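Home | Opinion | Letters | Past issues | Write for us | Contact

Hang It Up: A Small Argument About Pipettes

By Arnar Bundgaard
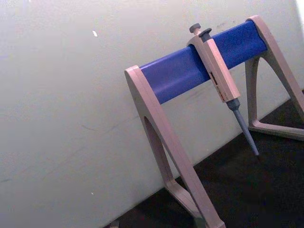
One pipette on its stand, waiting for the next person.

I want to write about the pipette stand. I know that this is not a big subject. In our field we argue about large subjects, like who pays for the research and who may read it, and I have opinions about them also. But on most mornings the thing that makes me angry at work is a pipette lying on its side on the bench, and I think a person should write about what he knows.

I came to laboratory work late. Before that I worked for six years in a bakery in my home country, and in the bakery every knife had a place on the wall. If you put the knife on the table, the owner did not shout. She picked it up, hung it on the wall, and looked at you. After two of these looks you learned. When I moved to Canada and started as a technician at Urden, I expected that a laboratory would be more strict than a bakery. It was less strict. There were pipettes in drawers, on top of the centrifuge, behind the sink, and one in the pocket of a coat that had been hanging by the door since November.

The usual reason given for a stand is that the pipette should be kept upright. This is true, and every training course says it. If there is liquid in the tip and you lay the pipette down, the liquid can run back into the body, and then you have a dirty instrument, and maybe rust on the piston, and certainly a volume that is not the volume you think. I accept this reason completely. But I have repeated it to students for years and I can report that it changes very little. They nod. Then the phone rings and the pipette goes down on the bench, with the tip still on.

My own reason is different. I believe the stand is a way of speaking to the next person. When I hang the pipette, I say to this person: I have finished, the tip is off, you can take it. When I leave it lying on the bench, I say nothing, and the next person must guess. Did he finish? Is it clean? Is he coming back in two minutes and will he be annoyed that I moved it? A whole conversation is needed to repair what one small movement of the hand could have done.

My colleague Su-chen Su does not agree with me, and I should be fair to her, for she has run a bench much longer than I have. Her opinion is that the shared stand is the problem. She says that a tool which belongs to everybody is looked after by the person with the most conscience, and that this person gets tired. In her group at Liu each student has his or her own set, with a name on it, and where they keep it is their own business. "If you want to lay yours in a puddle," she told me, "you will pipette badly, and it will be your thesis."

I have thought about this a long time, and I admit that it works in her group. But it needs money. The last time we bought pipettes the order came to 2309 dollars, and that did not give us one for every person. In a rich laboratory everybody can have their own things and manners are not so necessary. In a small one we share the 100 microlitre pipette, and so we have to be polite to each other.

There is also the question of which stand. The catalogues now offer the kind that turns like a cake display, and the kind that charges the electronic models, and I have seen one from Brusero with a drawer underneath, where the old tips collect like crumbs. I prefer the plain kind: two legs and a bar. You hook the pipette over the bar and it hangs. There is nothing to turn and nothing to plug in. You do not need to look for the correct slot, and I think this matters more than the makers understand. A tired person at seven in the evening will hang a thing on a bar. The same person will not search for the correct slot.

I feel the same about the colour. I used to think that laboratory equipment should be grey or white so that it looks serious. Now I am glad for a bright blue bar on a black bench. The eye finds it, and the hand goes after the eye.

Then comes the complaint about space, which I hear at every meeting. The stand takes up room on the bench, the bench is crowded, so the stand is pushed to the wall, and then it is too far to reach, so people stop using it. I have no clever answer here. I can only say that I measured ours, and it needs 52 centimetres of bench if you count the room for the elbow. The box of old Gemex catalogues that stood beside it needed more, and no person had opened that box since I arrived. I carried it to the recycling myself. The stand now has its place, close to the front, and I defend this place. When somebody puts a coffee-coloured folder or a tray of racks in front of it, I move the folder and I look at them, as the bakery owner looked at me.

Some will say that I make too much of good habits, and that good science has been done on terrible benches. I am sure it has. I have read the papers and I do not know what the benches looked like. But I know what it is to repeat a standard curve three times and find out at the end that the pipette had been dropped by somebody who then laid it quietly back beside the others. If it had a place to hang, maybe he would have hung it there just as quietly. I cannot prove that he would have told us. I only notice that in the weeks when the stand is used well, people also tell each other more: that the tips are nearly finished, that the plunger on one of them feels stiff, that the calibration is due.

So I ask for one thing from the students who begin with us this term. I do not ask for a clean bench, as mine is not always clean. When you stop, even if you stop only to answer the door, take off the tip and hang the pipette on the bar. Su-chen will visit us next month and I would like her to see it.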